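Posted in: Bench Notes / Two-Arm Work

Slower hands, better handoffs

I promised last time I'd write up the handoff results once Hadi stopped changing the training set under me, and he has (mostly), so this is the January item. Short version: we taught the policy to wait, and it got better at nearly everything.

Longer version. If you've been reading since the Gurnach days you'll remember that our two-arm policies kept rushing the part where one gripper gives something to the other. The demos were full of it too. When a person is steering both arms they get into a rhythm, and they let go with the left a hair before the right has really closed. People get away with that because they can see it going wrong and fix it. The policy copies the early release and has no idea about the fixing.

So Mio Imai had the idea of labeling the pauses. We went back through 735 demos and marked every stretch where the operator was holding still on purpose, and then we trained a little extra output that predicts "am I in a hold right now?" next to the usual arm motions. When that output is high, the gripper commands get frozen and the arms are only allowed to creep. It's a small change! The first version was a few lines of code and one very long afternoon of arguing over what counts as holding still.

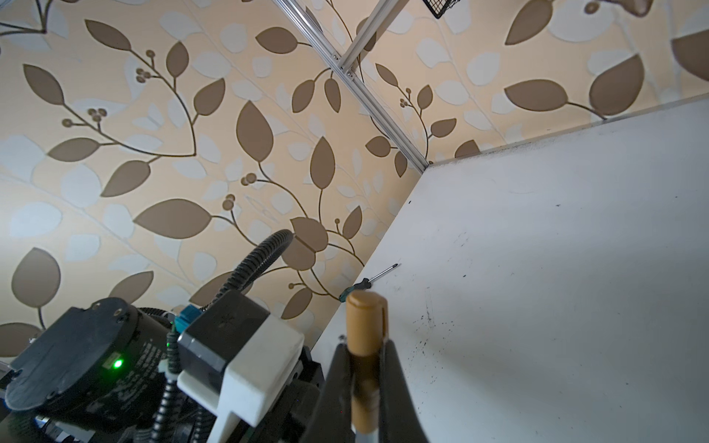 Wrist views turned out to matter more than I expected for this. We'd been leaning on the overhead view for years and I figured the hold signal would mostly come from there, with both arms in sight. But up close you get the thing you really care about, the grip itself. Take the gold marker standing up between the two black fingers, cap and clip on top: from the wrist, a tilt in that barrel would be hard to miss, while from farther back it's a handful of pixels. When we hid the wrist views from the network, the hold output got jumpy and started firing halfway through ordinary reaches. When we hid the fixed view instead, it stayed pretty calm, though the arms were worse at finding each other. So we keep both, and I've stopped grumbling about the extra cables.

The other thing we tried was mixing up the clutter. Elie Nasrallah is a big believer in messy tables (you should see his desk) and he wanted small things near the meeting point, bigger things off to the sides, and nothing put back in the same spot between runs. I thought it would just slow down collection. It did slow down collection. It also got rid of an annoying habit where the right arm drifted to the same patch of table no matter what was going on, so I owe him lunch.
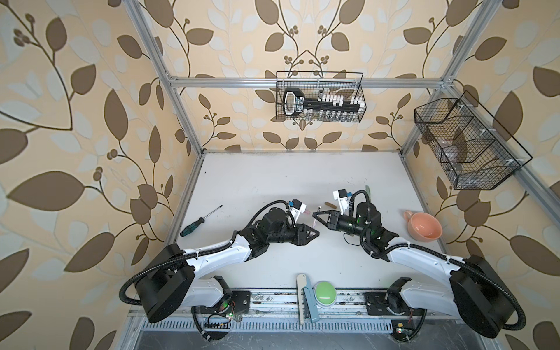
Close quarters: the two grippers facing each other over the small parts, with a mug on its side off to the right.

What still doesn't work: thin stuff. Pins, rods, anything skinny that can twist in the fingers. The hold output says "fine, go ahead" and the part has already rotated, and then the second gripper closes on the wrong bit of it. We ran 8 versions of the network and the best 5 all fail in this same way, which makes me think it's the demos and not the model. Jihad Moussa wants to try a soft squeeze before every release, like you do when you hand someone a full glass. I'd rather collect more thin-part demos first. We'll probably do both and fight about which one helped.

The labeling tool is going into the next Rizzi release if I can get the docs done. Write to me if you want the rough version sooner, it has sharp edges but it runs.

3 comments

Sarmīte Org
Did you label the holds by hand or from joint speeds? We tried a speed cutoff on something similar and it tagged every slow approach as a hold.

Hadi Srour
By hand, with a speed cutoff to suggest where to look. The cutoff alone was hopeless, same problem as yours.

pinch_and_pray
+1 for the soft squeeze. Please post the thin-part numbers even if they're ugly

Recent items
Moving our old logs over to Jomard
Five ways to lose a calibration
Furance gripper pads: a grumpy review
Why we quit resetting the table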